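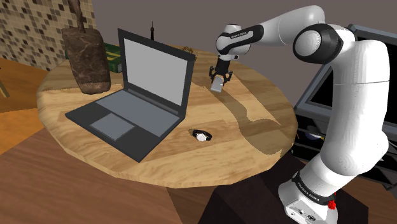 Papers > Service Robotics > Open Day Reports
Search this site Go

3.2 The Nelside demonstration

Hirnlow opened its Nelside lab to visitors in May, and we attended as observers. The main attraction was Larnetti, a control system for table clearing, shown running on a single arm in simulation. The host's introduction promised "household-ready" handling. We saw 8 runs, all in the same rendered room, and were given no list of failed attempts. The handout cited 692 earlier trials but did not say who had picked the objects or how a success was scored.

Our main doubt concerns the choice of task. A flat object on a bare stretch of wood is an easy target, and the gripper has plenty of room to come down from above (Figure 2). Visitors who asked for a more crowded layout were told that one was planned. 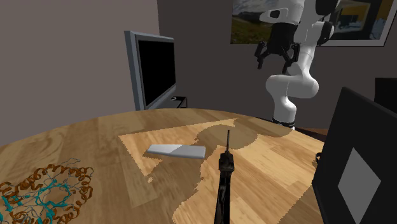
The Ojala protocol, which we use in Section 4, calls for at least three layouts per task and a fixed scoring sheet. The open day met neither condition. Lighting is a further concern – strong patches of light and shadow fall on the tabletop, yet the host could not tell us if the lighting was ever varied between trials. We therefore treat the demonstration as a sales event and leave its results out of our comparison.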